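Student project: how many demos do we need for sock folding, and is our setup okay?

Asked by Pristis
2024-10-12
Viewed 1,338 times

Hi all! I'm in a robotics class and our semester project is teaching a policy to do small household jobs from human demonstrations. We're three students, none of us had touched imitation learning before August, and we do our recording at home with two hand-held grippers (one per hand). The arms are in the lab on campus and we only get them for the last few weeks, so right now it's all handheld.

We picked two tasks. The first is moving small things in and out of a shallow tray on a table, which I figured would be the easy one. The second is tidying a sock drawer: pick up a sock, set it down in the right part of the drawer, next sock.

Tray task first. Start of an episode looks like this from one of the grippers:

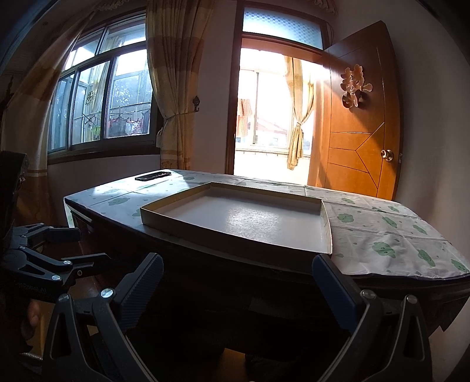

Tray task, nothing picked up yet. Sun coming in from the balcony side.

My questions, in no special order:

How many episodes do we really need? Our grade depends on a working demo at the end and our instructor just says "more." We have 90 good ones for the tray and way fewer for the drawer. I've seen people online throw out 2,000 or 3,000 and I nearly cried, because at our pace that's the whole school year.

Does the light matter? Afternoon episodes have glare in the bottom of the tray and the morning ones don't. One of my teammates wants to close the curtains and redo everything. I really don't want to redo everything!

And is the printed tablecloth a problem? It's got little smiley cloud or flower things all over it. I like it but I'm starting to worry.

Thanks in advance, and sorry if this has been asked a million times. I searched, I promise.

Kustimport
Top contributor

We did something close to this for our club last year so I'll give you what I remember.

Don't redo the tray episodes. Glare in some and no glare in others is good for you, as long as the lab where you'll run the arm doesn't look totally different from both. If you close the curtains and record everything in the same flat light, your policy learns the same flat light, and then somebody opens a blind on demo day and the arm goes off to the left of the tray. Ask me how I know. (Our judges were very nice about it.)

Same thing with the tablecloth. Keep it for part of the data, then take it off, then put a plain sheet on, whatever you have. The faces won't confuse anything if they're not always in the same spot compared to the tray. Slide the tray around between episodes too! We forgot that for a whole weekend and had to toss it.

On numbers, 90 is a fine start for one simple pick and place. Train on what you have now, tonight if you can, and see where it fails. Then record more of the part that fails. I wouldn't chase 3,000 of anything for a class.

The drawer is the one I'd worry about. Socks are awful. They're soft, they hide under each other, and with two grippers in there your own hands get between the camera and the thing you're grabbing. What does yours look like when you start? If it's a big heap I'd cut it way down, like four or five rolled pairs, and add more when that works.

Pristis
Original poster

Thank you!! Okay, not redoing the tray, my teammate has been informed. Drawer pic below, I'm guessing this is what you'd call a heap.
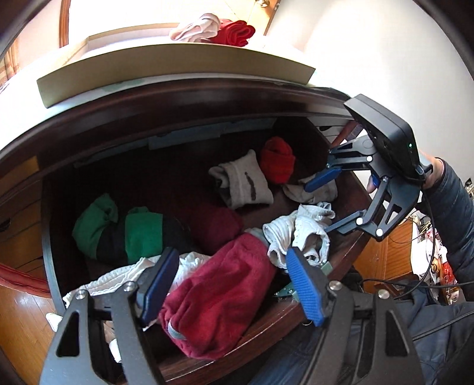 Cowie

Yeah that's a heap lol. Take out the big dark red fleece thing first, it's lying right between the finger pads and it's not even a sock. I'd lose the white lacy piece at the front too, thin fabric snags on everything. The rolled ones like the red one at the back and the green and black one are what you want to keep, they have a shape the policy can find.

Also watch how far your second hand leans over the drawer. We had one person do all the right-hand grabs and the model pretty much learned that person's sleeve. Swap who holds what every so often.

No idea on episode counts, we used the Jalden starter set from our school and just added to it until it worked.

Kustimport
Top contributor

Agree with Cowie on swapping hands. One more thing for the drawer: decide before you record whether a loose sock counts as done or has to be rolled. If half your demos leave them loose and the other half roll them, you'll get an arm that hovers over the drawer and can't make up its mind. Write the rule on a sticky note and put it on the dresser. And post again when you've trained on the first batch, I'd like to see what it does with the gray ones.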